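3.2 Pots and serving tools

The kitchens in our study bought their soup equipment at different times and from different suppliers, and very little of it matched. We therefore recorded pots and ladles separately and asked the cooks which ones they used together. In all, 80 items were logged across 12 kitchens. Small saucepans and anything kept only for baking were left out.

Stockpots were the most stable part of the inventory. Cooks described them as things that stay with a kitchen when the staff changes. The stainless steel ones were preferred over aluminum at every site except Clakis, where the older aluminum pots were still used for rice. Complaints were mostly about handles. Wire loop handles were said to dig into the fingers when a full pot had to be moved, and at two sites the cooks wrapped them in folded dish towels before lifting.

Ladles were replaced far more often. Plastic ladles were bought mainly to avoid scraping the inside of the pot, and several cooks also mentioned the noise of metal on metal during early preparation. The most common problem was length. If the handle is too short for the pot, the whole ladle slides in when it is let go. Latuheru, who ran the interviews at Twal and Astance, noted that cooks there judged a ladle by laying it over the pot before buying it. We adopted the same check as a simple measure of fit: a ladle was coded as "long" if its handle reached past the rim while the bowl was inside the pot.

Figure 3 gives one pairing of a steel stockpot with a plastic ladle. The handle passes over the rolled rim, and the pairing was coded as "long."
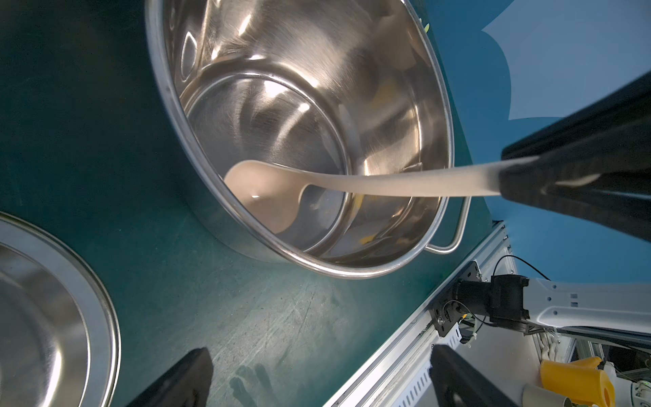

Figure 3. Stainless steel stockpot with wire loop handle and pale beige plastic ladle. Part of a second steel pot is at lower left.

Work surfaces were noted only in general terms. Scuffs and scratches were common on tables where pots were set down, and we did not try to date them or link them to particular items. Storage is covered in Section 3.3.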